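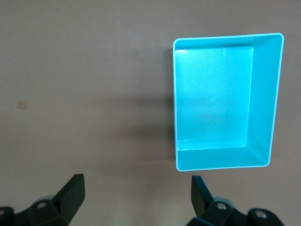 *Wrist view at the start position: gripper open, blue bin to the upper right.*

## Running the bin demo for visitors

These steps are for whoever is on the arm at the Evley open day on Friday. Colette Picard wrote the first version for the Winthorpe visit in September, and I've updated the timings.

### Before the doors open

1. Power up the arm and let it home. Keep your hands off the table until the light goes green.
2. Set the bin down flat, long side running away from the gripper. Leave clear table between the rim and the fingertips.
3. Check the wrist view on the big monitor. You want to see the bin floor and both fingertips. If glare washes out the whole floor, turn off the lamp nearest the window.
4. Load the program `bin_visit` and set speed to 80 mm/s. The default of 400 is fine for testing but too quick for people to follow.

### With a group

1. Ask everyone to stand behind the yellow line – kids at the front.
2. Show the empty run first. The arm moves over the bin, lowers, closes and returns.
3. Hand out the foam blocks and let a visitor place one on the table, left of the bin. Step back, then press Start.
4. After 3 blocks, stop and take questions.

### If it misses

Press Pause, move the block closer to the centre and start again. Two misses in a row usually means the bin has been bumped – go back to step 2 of the setup.

Spare blocks are in the Udholm drawer.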